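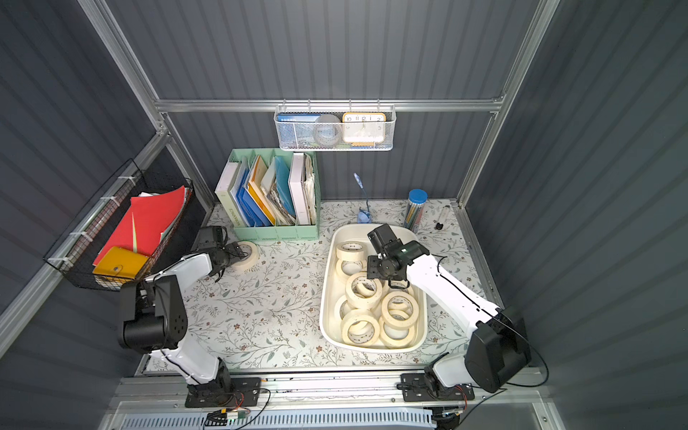
Tisus two-arm cell, tape roll job, bin part full.

Reviews > Bench automation > Tisus two-arm cell > Inspection checklist
December
By the bench equipment desk, Brakthorpe

Unit under review: Tisus two-arm cell, standard enclosure, supplied on trial by Quaye
Grippers: two-finger, one per arm, with wrist cameras
Service plan offered: Zuvitz remote support, basic level
Cycle counter at start of inspection: 1,118
Job loaded: masking tape rolls, bin and tabletop

Marks used: OK, NOTE (can run, needs attention), HOLD (do not run until cleared), N/C (not checked).

SECTION A – ENCLOSURE AND FRAME

A1. Wall panels seated in their profiles, no gaps at the corners. OK
Comment: The ribbed panels have a bit of give if you push in the middle. Quaye says this is normal. We would like it written in the manual.

A2. Frame bolts tight. OK
Comment: Two on the left side took a quarter turn. All the others were fine.

A3. Front access. NOTE
Comment: The standard enclosure has a back and two sides. Anything across the front is an extra, and the quote doesn't make that clear. For Brakthorpe we would want the light curtain option priced in from the beginning. Until then, tape a line on the floor and keep to it.

A4. Baskets and hangers secure. NOTE
Comment: The white mesh basket on the back rail hangs by four hooks and lifts off too easily. The black wire one on the left is held with ties, which don't move. Use ties on both. Folders in the left basket should lie flat, and nothing should be able to slide out at the end.

A5. Loose items cleared from the table. HOLD, cleared same day
Comment: Utility knife left near the rear corner, behind the bin. It goes in the drawer. Blades are not to be kept inside the cell, whether or not the arms can reach them. The file organizer and the tub of pencils or pens are part of the desk layout we asked for and may stay.

SECTION B – ARMS, POWER AND CABLES

B1. Base plates tight to the front beam. OK
Comment: No movement by hand with the power off. The beam has a few scuffs, cosmetic only.

B2. Joints move freely with brakes released. OK
Comment: Right elbow slightly stiffer than the left. Same at the end of the session as at the start. Ask at the next service call.

B3. Arm cables clear of the walls through full travel. NOTE
Comment: The right arm's elbow works close to the side wall and the cable bows out there. We ran it slowly through the whole path and it did not touch, but the clearance is less than we would like. A clip halfway along would do it. Quaye sells a clip set. It ought to be in the kit.

B4. Wiring in the duct, nothing hanging. NOTE
Comment: The slotted duct is a good size and there is room in it. The red and black wires by the left base are in a tangle outside it all the same. Tidy before the next trial and label both ends. There is more to do under the right base as well.

B5. Emergency stop, both buttons. OK
Comment: Tested 3 times each, arms still and arms moving. Restart needs the reset and then the start button, as the manual says.

B6. Power lead and earth test. OK

B7. Arms keep clear of each other. OK
Comment: The software sets a shared zone over the middle of the table and only lets one arm in at a time. It is cautious and costs a few seconds per roll. We left it at the default. Do not change it to "close working" without a fresh risk assessment.

SECTION C – GRIPPERS AND WRIST CAMERAS

C1. Fingers tight, tips level with each other. OK

C2. Finger faces clean. OK
Comment: Wipe at the beginning of each shift. Tape glue builds up slowly and you will not notice it until a roll hangs on after release.

C3. Spare fingers in the box. N/C
Comment: The box was still sealed. The parts list gives one spare pair for the whole cell. With two arms, ask for two.

C4. Wrist camera view clear and both fingertips in it. OK
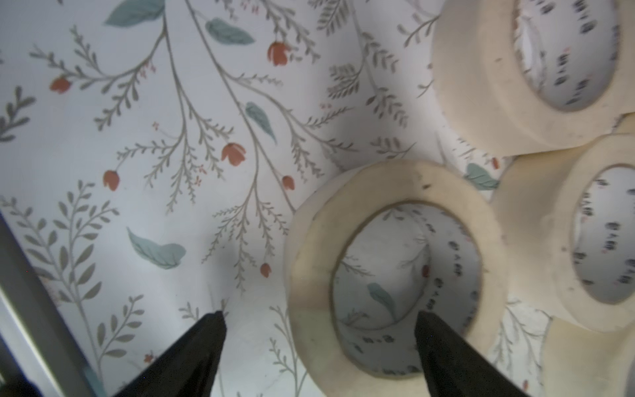

Wrist camera check at the rolls, one fingertip over the core opening.

C5. Approach to rolls that lie together. NOTE
Comment: Rolls that touch are the weak point of this job. With one finger inside the core and one outside, the outer finger needs space. If there is a neighbour on that side the arm should pick the other side of the roll. The planner has a setting for it, switched off as delivered, and the setting's name ("edge preference") tells you very little. Switch it on.

C6. Condition of rolls used for testing. NOTE
Comment: Reject any roll with the outer layer lifting, even slightly. A loose edge can stick to a finger. Faint smudges and specks on the rim don't matter. Keep the rejects in a separate bag, as they had found their way back into the test lot by the afternoon.

C7. Patterned table cover. NOTE
Comment: We asked for a printed cover because a plain one makes the camera's work too easy. Recognition held up well on the leaves and flowers. Check the cover is pulled flat and fixed at the corners. A fold near the bin will catch a finger on a low approach.

SECTION D – BIN AND WORK AREA

D1. Bin in position against its marks. OK
Comment: It is a smooth plastic bin on a smooth cover and can creep. Tisus supplies stick-on pads. Fit them.

D2. Bin rim and corners free of cracks. OK

D3. Bin floor clean before loading. NOTE
Comment: Small black specks along one side and something like a hair at the edge. Wipe out with a dry cloth between runs. If the specks come back, look at the finger pads and the joint covers for wear.

D4. Glare on the bin floor. NOTE
Comment: With the bin empty the floor throws back a bright patch close to the fingertips. It caused no false picks in our session. The matt liner is an optional part. We would try turning the light down first. 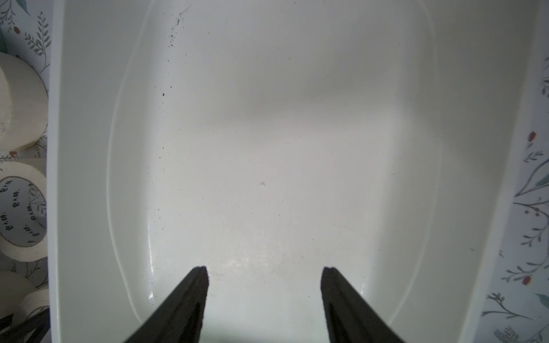
D5. Fill level. OK
Comment: Leave space at the wrist end of the bin. A pile above the rim should be spread by hand with the cell stopped.

D6. Rolls set down beside the bin. NOTE
Comment: Keep them a finger's width off the rim. The arm comes in at an angle and the side of the gripper needs the gap.

SECTION E – SERVICE AND PAPERWORK

E1. Manual present, right version. NOTE
Comment: Manual is for the single-arm cell with a two-arm supplement. You need both open at once.

E2. Service interval known. OK
Comment: First check falls due at about 1,000 cycles, so the trial unit is past it. Quaye has it booked for Thursday. Do not start another long run before then.

E3. Zuvitz remote support tested. NOTE
Comment: Call answered quickly in the morning, much slower after lunch. They can see the logs but cannot move the arms, and we want it kept that way. The basic plan does not cover weekends.

E4. Training record. N/C
Comment: Quaye to send.

RESULT

Cell may be used for the tape job with a trained person standing by. Not cleared to run unattended. Items A3, B3 and B4 to be closed before any purchase is discussed, and C5 to be set and checked at every start-up for the rest of the trial.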